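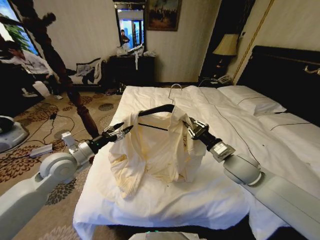 Can a machine put a shirt on a hanger yet? Sometimes, with two arms, plenty of time, and a person close enough to step in.

February 10, 2018. Rewi notebook, hanger work. Entry by Declan.

Goal for the week was hangers only. Towels and pillowcases are parked until Radoslava is done with the fold code. Warrick wants a straight answer for the Brernberg people on which housekeeping chores we would put our name to, and hanging clothes is on their list.

Log total since January is 879 tries across all garments. 684 of those were called good by whoever was on shift. I don't trust the number much. Amber and I went back over a few and disagreed on what counts. She passes a shirt if it stays on the hanger when lifted. I want both shoulders seated and the collar up. Need one rule before we add any more to the log.

Notes on shirts:

Grip on the two ends of the hanger is fine. The trouble is the cloth. If the collar folds in on itself the arms have no good way to find the opening again, and the usual fix is to lay everything down and start over. A person would give it a shake. Nikau tried scripting a shake and it threw the shirt more often than it straightened it.

Black hangers are easier for the vision than thin wire ones. Wire on white sheets gets lost. Drostard's note said the same and I should have read it sooner.

Soft bed as a work surface: the cloth drags and the sheets come along with it. A table would be easier but the job is bedrooms, so we stay with the bed.

Speed: best clean hang is 27 seconds, from my own timing. I can do one in 5 without trying. Most of the difference is pausing to look.

Told Warrick: picking up and carrying, yes. Hanging a shirt flat and neat, not without somebody watching. Buttons, don't ask.

To do:
Agree on the pass rule with Amber
Re-score the January shirts under it
Ask Rornard about softer finger pads
Cable ties, we are out again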